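## 3. How I gathered the examples

I did nearly all of the collecting myself, in the back half of the Neltonside workshop, and I'd like to be plain about how that went (the tidy version in most papers never helped me much when I was starting out!). The policy we call Groker learns only from people driving the arm by hand. No simulator, no scripted motions. So whatever habits I had at the controls, good and bad, are in the data, and a reader who wants to know why Groker does what it does should probably start with this section and skip ahead to the results later.

The final set holds 561 episodes. I drove 279 of them, and Kristaps Žukauskas drove the rest. We each had our own style, and you can spot it in the logs within a few seconds: I creep up on things and then close fast, while Kristaps swings in wide and takes his time with the grip. I thought about asking him to copy me, or the other way round, and in the end I left it alone. Austra Kalniņš argued from the start that two honest styles would teach the model more than one forced one, and the split in Section 5 mostly backs her up.

### 3.1 What counts as an episode

An episode starts when the driver presses the pedal and stops when the driver presses it again. That sounds too simple to write down, but we changed the rule twice before settling on it. Our first version started recording at the first arm movement, which meant we lost the little pause where a person looks over the table and makes up their mind. I wanted that pause. A model that has only ever seen an arm already on its way to something has no idea what to do with itself while it waits, and our early one drifted off to the right like a shopping cart with a bad wheel.

So we keep the still parts, and we keep the stretches where the fingers are open over bare wood. In the wrist view these look like very little, and a reviewer of an earlier draft asked why we hadn't trimmed them. Figure 1 gives an idea of how much there is to learn from even so: the grain, the glare from overhead, the soft shadow on the right and the cardboard on the left all say something about where the wrist is.

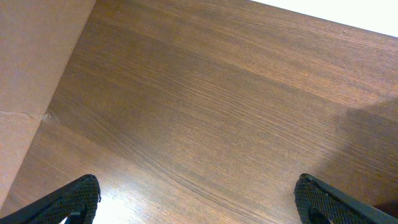
**Figure 1.** Wrist view with the gripper open and nothing between the fingers. Glare lies on the wood close to the fingertips, and cardboard borders the work area on the left.

### 3.2 Light, glare and the table

I'll admit I fought the glare for most of November. I had my heart set on even lighting, so I hung a bedsheet under the lamps, then two bedsheets, and the recordings did come out smoother. Then Kristaps ran the same policy one evening with the sheets down and it missed nearly every reach. We threw out that whole batch and went back to bare lamps. Every one of the 561 episodes was recorded that way, glare and all.

The wood grain worried me too, at first. It's a busy surface, and I expected the model to mistake a dark streak for the edge of something. We tried covering the table with plain gray paper for a day. The paper slid, the fingers caught it, and I spent more time smoothing it flat than driving, so off it came. If you have a nicer table than ours, use it, but I wouldn't buy one for this.

### 3.3 Driving sessions

We kept sessions short. After 8 episodes in a row I get sloppy, and I can see it in my own logs: the closing motion speeds up and the approach gets straighter. Kristaps lasts longer than I do, but we used the same limit for both of us and swapped seats. The driver wrote one line of notes after each episode, usually something like "okay" or "bumped it, recovered." Bumps stayed in if the driver recovered without touching anything by hand. If one of us had to reach in, the episode was dropped.

The control software is the Flultden build with our pedal patch on top, and the labeling pass follows what we've been calling the Jankauskaitė scheme, after the folder it lived in. Austra did the labels alone, working from the wrist view and the finger positions, without seeing the drivers' notes. Where her label and our note disagreed, the three of us watched the episode together and her label won unless both drivers objected. I lost most of those arguments.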